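How a Folding Robot Is Looked After
June
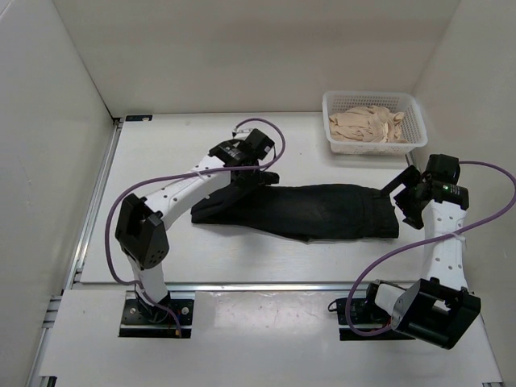
By Suten Verschueren

At the Gernham workshop, two robot arms are learning to fold clothes. A pair of black trousers is on the table between them. Before the arms can practise, people must make sure that every part is in good order.

Each arm stands on a black mounting plate. The plate must not shift, even a little. If it did, the gripper would close in the wrong place and miss the cloth. Staff test the fasteners each morning with a small hand tool.

Next come the cables. A purple cable runs along each arm, held to the long white link by a white cable tie. The cable is left in wide loops so that the arm can bend and stretch freely — a tight cable could be pulled out of its socket. Worn cables are replaced.

The grippers are cleaned every 19 folds, as fluff from clothing can make the fingers slip. The table is wiped at the same time. It is kept white so that dark clothes are easy to see.

The workshop keeps a logbook for the arms. It lists more than 1370 folds so far, and 36 small repairs. Most of the repairs were to cables.

Never reach between robot arms while they are switched on. At Gernham, the power is turned off before anyone touches a cable or a gripper.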